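Société | Vie quotidienne

Dernière mise à jour : 24/07/2021

Chez Dalal Chamoun, le tiroir de la salle de bains ne ferme plus depuis le mois de mai. Elle y garde des élastiques, trois peignes et les échantillons rapportés d'hôtels. « Je trie le garage, les papiers, jamais ça », dit-elle.

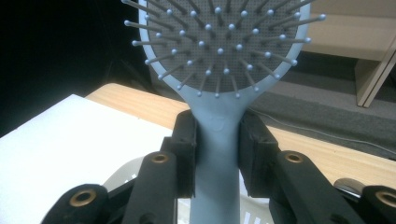 Une brosse plate bleu clair, aux picots à bout rond.

Raed Yammine range chez les autres depuis 14 ans, à Cendport et dans les communes voisines. Il commence toujours par la salle de bains, la plus petite pièce. Tout sort, tout se pose à plat, et le client décide vite. Les produits entamés partent en premier. Une séance coûte 77 euros, déplacement compris.
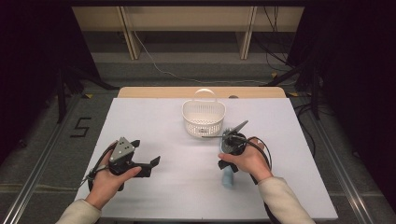
Il déconseille d'acheter des boîtes avant d'avoir fini le tri. Fares Matar, l'un de ses clients, en avait rempli un placard entier, toutes vides. Il en a gardé deux. Le reste est allé à la ressourcerie Gistia, qui demande de laver les objets en plastique avant le dépôt et refuse les flacons ouverts.

Dalal Chamoun a pris rendez-vous pour la rentrée. Elle hésite encore pour les échantillons.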